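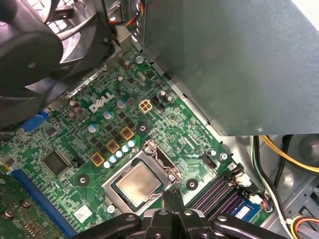 Week 5: Keep It, Fix It, or Buy Another One

Notes for Small Business Operations, Tuesday section

Readings for this week: the Gravance case (all of it), the Pallent case (skip the appendix unless you like tables). Bring both to class, and bring a pencil, we'll be doing sums by hand.

Last week we talked about buying things. This week is about what happens after that, which in my experience takes up a lot more of an owner's life and gets a lot less space in the textbook. Every business owns stuff that gets old. Ovens, vans, phones, chairs, cash drawers, the office computer under the desk. At some point somebody has to decide whether to keep going with the old thing, put money into it, or get a new one, and a surprising number of owners make that call in a bad mood with a customer waiting. I've done it myself (I once bought a label printer in a parking lot) so there's no judgment from me!

What I want you to leave with is a way to work through the choice on one sheet of paper.

The money you already spent

Start with the hardest idea, because if you get this one the others go down easily. The money you've already put into a thing is gone. You can't get it back by being loyal to it. Economists call this a sunk cost, and you'll see the term on the midterm.

Take the walk-in cooler in the Gravance case. The owners paid for a new compressor, then a door seal, then a thermostat, and when the fan motor went they said, well, we've put so much into it, we have to fix it now. You can hear how reasonable that sounds. But the only question on the day the fan motor dies is what it costs from here to have a working cooler, compared with what another cooler costs from here. The earlier bills belong to last year's taxes.

There is one useful thing in the old bills, though, and people overcorrect and forget it. They're information. Three repairs in a row on three different parts may tell you something about what's coming. Three repairs on the same part may tell you that you need a different repair person. So keep the receipts and read them, just don't add them to the price.

What it costs to wait

The second idea is downtime. If the dough mixer is broken for a day, you haven't only paid for the repair, you've lost a day of bread. The Pallent case is good on this. Their delivery van needed a $300 repair, and the shop could take it the following week. A different garage would do it that same afternoon for a good bit more. Most students say take the cheap one. Then we look at what a week of no deliveries does to them, and the room goes quiet for a minute – I enjoy that part more than I should.

Not everything has downtime, of course. If the second-best stapler breaks, use the best stapler. Before you work out any numbers, ask what stops when this thing stops. Write the answer at the top of your sheet. If the answer is "nothing much," you have all the time in the world, and you should use it to shop around.

Comparing a repair with a new one

Now the sums. Say the repair is $300 and a replacement is $1000. Looks easy, repair wins. But you're comparing two different things, because they don't last the same amount of time. What you want is the cost per month of use.

If you believe the new one will run 48 months, that's a bit under $21 a month. So the repair has to buy you at least 15 months to come out even (300 divided by 21 is a little over 14, and I round up because I'm careful with other people's money). Will it? You don't know! Neither does the person fixing it. But now you've got a much better question to ask them. "Should I fix this?" gets you a shrug. "Would you bet on this going another 15 months?" gets you a real answer most of the time, and the face they make is worth something too.

Things people leave out of the price of a new one:

Delivery and setup
Getting rid of the old one
The hours you'll spend learning it
Supplies that only fit the old one (check the closet)

Things people leave out of the price of a repair:

The trip, both ways
The fee just for looking at it
Whatever you rent or borrow in the meantime
Your own time on the phone

I'd like to see at least one item from each list on every homework answer, with a number next to it. Guess if you have to, and write "guess." 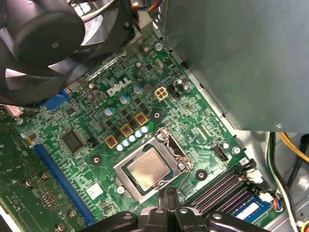 PARTS AND SMALL FIXES

A lot of equipment is really a box of separate things with one name on the front. We say "the computer died" when what we mean is that one piece inside it did, maybe the power supply, maybe a fan, and the motherboard and the rest are fine. Same with a dishwasher or a cash register. The owner sees one object with one price. A repair person sees a list of parts with a price for each.

So the third question on your sheet is: which part? You don't need to be able to fix it. You need to be able to ask. A quote that says "repair, $300" isn't a quote you can do anything with. Ask for the part, the price of the part, and the labor, on separate lines. If you get a second quote you can then see where the two differ, and it's nearly always the labor.

Akyol, the print shop in our short case, keeps a notebook by the back door with every machine in it, what was replaced and when. It's a plain school notebook, nothing fancy. When their folding machine quit in August they opened it up and saw that the same belt had been changed 181 days before. The belt was still covered, so they paid for labor only. That notebook has earned its shelf space and I'd like every one of you to start one for whatever place you work in now, even if it isn't yours.

Service contracts

I get asked about these every term, so a quick word. A contract is insurance. You pay a small sure amount to avoid a large unsure one. For things you could replace tomorrow without losing sleep, skip it. For the one machine that shuts the doors when it stops, read the terms slowly and look for how soon they have to show up. Privgate had a contract that covered every part and every hour of labor and said nothing at all about when – go find that paragraph in the case, it's short, and underline it.

For next time

Pick one object at work or at home that's getting old. Fill in the sheet: what stops when it stops, cost from here to keep it, cost from here to replace it, months for each, which part is most likely to go. One page, handwriting is fine. Late sheets go in the tray outside my office, please don't slide them under the door.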